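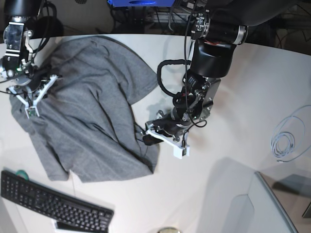
A grey top on the white table.

Folding helpers wanted at the Skutbridge Clothes Room

Do you like a neat pile of T-shirts? We'd love to hear from you! The Clothes Room at Skutbridge is looking for four people to join the folding and sorting table, starting in February, and you don't need any experience with clothes, shops or charities.

We take in good used clothing from Skutbridge, Tullel and the villages in between, sort it, fold it and pass it on free to anyone who asks. Last year 2715 pieces went out of the door, and 528 of those were children's school things (mostly jumpers, and far too few trousers). Everything that comes in gets unfolded, looked over and folded again by hand, so there is always plenty on the go.

What you'd be doing

Checking tops, trousers and knitwear for holes, stains and missing buttons. Folding to our shelf size, which is 30 cm wide. Sorting by size and writing the labels. Making up bags for families from the request list. If you can sew on a button, even better, as the mending basket is rather full!

T-shirts are where everyone starts. Iida Lahtinen will show you her fold on your first morning, and after a dozen or so your hands just get on with it. Jersey is slippery stuff and some of it never lies flat, so please don't worry about perfect corners.

Hours and pay

One morning a week, 9.30 to 12.30, or an afternoon from 1.30 to 4. These are paid hours at our usual sessional rate and we cover bus fares. You will be standing for a good part of the time, but there are high stools and you can sit whenever you like. Tea, coffee and usually something from Kokkonen bakery at half past ten.

Who can apply

Anyone aged 16 or over. English at any level is fine. Tell us if you need step-free access and we'll put you on the ground floor table.

To apply

Drop a note through the door at 169 Willey Road, or come in on any open morning and ask for Matvii Zakharchenko. A few lines about yourself and which hours suit you is all we need. No CV please.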